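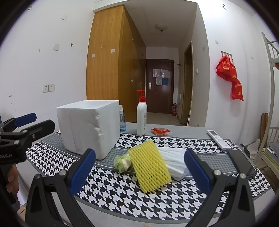 What should be done first when a shared room is full of leftover packaging?
Sort before throwing. Spread the mixed items on one flat surface, group them by material, and only then decide what is kept, what is recycled and what goes in the bin.

Residential Services Training, Unit 5
Sorting and Clearing Small Items in Dormitory Rooms
Handout for the May session, Lokley Hall

1. Scope
This unit covers small loose items: packaging, paper goods, bottles, wrappers and cloths. Furniture and bedding are covered in Unit 6. The procedure is written for a single room with one bed and one table and takes 18 minutes at normal pace.

2. Terms
Soft packaging: bags, film, sheet plastic, foam netting of the type sold around fruit.
Rigid packaging: molded foam boxes, tubs, trays.
Working supplies: anything still in use, such as paper towels, pump bottles and spray bottles.
Residue: scraps too small or too mixed to sort.

3. Soft packaging
Foam fruit netting is expanded polyethylene. It is light, springs back after folding and takes up more space in a bag than its weight suggests. Flatten it and stack pieces in one direction. Do not put it in with film. The Tultow collection accepts clean netting and clean film in separate bags; mixed bags are sent back.

Clear film and thin bags are pressed flat from the closed end toward the opening. A crumpled bag can hold a receipt or a coin, so feel along the bottom seam before pressing. Printed bags go with clear ones if the plastic is the same.

Snack wrappers with a metallic layer are residue.

4. Rigid packaging
White polystyrene boxes are kept if the walls are sound. Chipped corners do not matter for dry storage. A box with a crack running through the base is broken down over a sheet, as the beads scatter and cling to fabric. Boxes over 70 cm on the longest side are taken to the loading door whole.

5. Working supplies

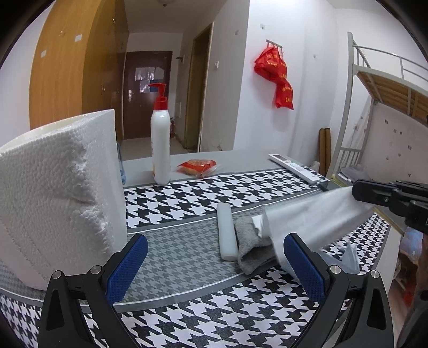
Bottles stay upright and together, with the labels turned outward. Close spray nozzles and lock pump heads that have a lock. A bottle with no readable label is set aside for the floor supervisor and is not poured out. Paper towel rolls are stood on end, with the loose sheet torn off square or tucked under.

Remote controls are returned to the wall holder or, where there is none, to the top left drawer. Cloths are shaken out, checked for scraps and folded in four. Heavily marked cloths go to the Zukano laundry bag.

6. Order of work
Film and bags
Netting and other foam
Wrappers and scraps
Cloths
Bottles, rolls, remote controls

7. Reading
El-Sayed housekeeping manual, section 19, "Mixed light waste." Bring the completed sorting sheet to the next class.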